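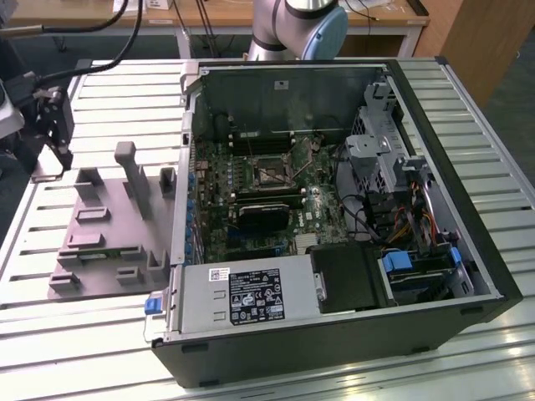 An opened desktop computer tower lying on its side, with its power supply at one corner of the case.

Computer refurbishment

Computer refurbishment is the trade of taking in used computers, testing and repairing them, and selling or giving them to a second owner. It differs from recycling, in which a machine is broken down for its metals, and from plain resale, in which it changes hands untested. In practice the lines are blurry, and the word "refurbished" has been applied to everything from a full rebuild to a wipe with a damp cloth.

Terms

No single definition is in general use. Sellers speak of "renewed," "reconditioned," "certified" and "Grade A" machines, often without saying who did the certifying or grading. Grades usually describe the outside of the case. A Grade A computer may have a spotless lid and a tired fan, and a Grade C one may simply have a scratch.

Process

A typical shop checks a machine in, opens it, removes dust, tests the memory and power supply, and erases or replaces the storage drive. A fresh operating system is then installed. How much of this is done depends on the price the machine can fetch. Low-value desktops are often switched on, watched for a few minutes and passed.

Data erasure is the step most heavily advertised and the hardest for a buyer or donor to check. Deleting files or running a quick format leaves much of the old data on a magnetic drive readable. Overwriting is more dependable for such drives, while solid-state drives need a built-in erase command or encryption whose key is destroyed.

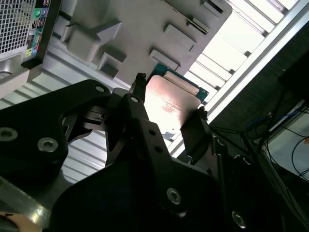 A certificate of erasure is only as good as the records behind it. In the Besberg audit, 2,958 certificates were compared with the shop's own work log, and 394 had no matching entry. The firm blamed a software change. That may be so, but the missing entries were never produced.

Environmental claims

Supporters argue that a longer life for each computer avoids the mining and factory work needed for a new one. The general point is sound. The figures attached to it are weaker. Priledell, a reseller, stated that it had "saved" 575 computers in a single December, a total that counted every machine received – including those later sold for scrap. Few published estimates allow for the extra power an older desktop may draw, or for buyers who would otherwise have bought nothing.

Yi-an Yeom, whose survey of the trade is known as the Yeom report, examined 19 sellers and found that most could not say how long their machines lasted after sale. Yeom did not conclude that the claims were false, only that the sellers had no means of knowing.

Warranties

Cover ranges from 30 days to three years. Batteries are commonly left out, though they are the part of a used laptop most likely to be worn.

See also

Electronic waste
Data remanence
Sidell grading scale
Right to repair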